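How a Packing Job Gets Shared With a Machine

Pavetti packs dried food. It buys in large sacks, fills small clear bags, and puts the bags into plastic tubs for shops. One site handles 2,776 bags on a normal day. Until June, every one of those bags was put into its tub by hand.

Picking up a bag is easy for a person. For a machine it is difficult. A tin has the same shape each time you lift it. A bag does not. The food inside slides to one end, the film creases, and the shiny surface throws light back at the camera. A machine that has only been told "close the fingers here" will often close them on nothing.

So the machine needs many examples of the job done properly. A worker holds a gripper, which is a pair of mechanical fingers, and moves bags with it. A computer stores how the fingers moved and what was in front of them. This is called a demonstration. The firm that builds the machine, Tririne, asked for 709 demonstrations for each type of bag.

The job uses few things: bags of food, a tub and a pair of gripper fingers.

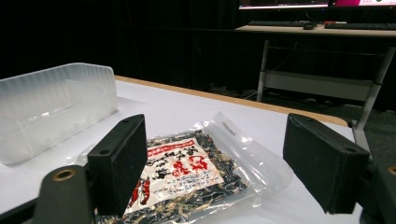
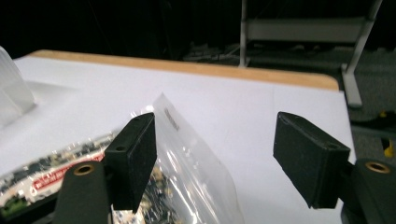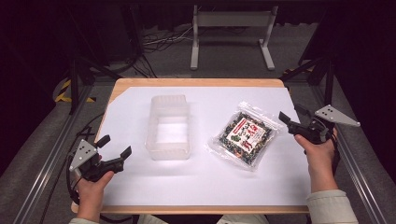

A demonstration takes less than a minute. The worker must move steadily and must not squeeze too hard, or the contents will be crushed. If a bag is dropped, the attempt is marked as a drop and kept. Drops are useful too. They show the computer which ways of holding a bag do not work.

What changes for the people?

Before the machine came, over 40 people worked on the packing line. They stood for most of a shift and made the same movement again and again. This can make wrists and shoulders sore.

Now the machine does part of that work. Some packers have moved to checking. They look for torn bags and crooked labels. Others have learned to give demonstrations, which took 2 weeks of training. A few did not want a new kind of job and went to the warehouse instead.

Not everything is better. Packers used to talk while they worked, and checkers sit further apart. The machine also stops when it meets a bag it cannot deal with, and a person has to walk over, clear it and start the line again. On some days this happens often.

Pavetti has kept one line, called Prunitz, for hand packing only. It is used for small orders and for new products. When a new bag arrives, the packers on Prunitz handle it first. They write down how it behaves, and their notes go to the people who give the demonstrations.

Words to know

Automation: using machines to do work with little help from people.
Gripper: the part of a machine that holds things.
Demonstration: doing a job so that a person or a computer can learn from it.
Shift: the hours a worker spends at work in one go.

Last updated 4 December 2021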